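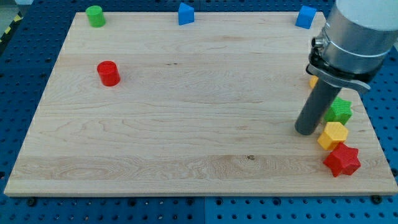 Gimier automatise le tri des pièces dans son atelier de Cedimmont

Rechercher sur le site OK

Cedimmont, le 9 avril - La société Gimier annonce la mise en service d'un bras robotisé au poste de tri, réglé avec l'intégrateur Thoroddsen. Les essais se font sur un plateau en bois clair, avec des blocs de couleur : cylindres, étoiles, hexagone. Le bras travaille avec une simple tige grise, tournée vers le plateau.

Pour les 12 opérateurs de l'équipe, le changement est concret. Le tri à la main occupait 4 heures par poste de travail ; ce temps va maintenant au contrôle et à la préparation des commandes. Aucun emploi n'est supprimé et chacun reçoit 10 jours de formation.

« Mes collègues ont choisi eux-mêmes les tâches qu'ils veulent garder », déclare Eoin Doherty, responsable de l'atelier.

Un second poste est prévu en janvier.

50 partages 4 commentaires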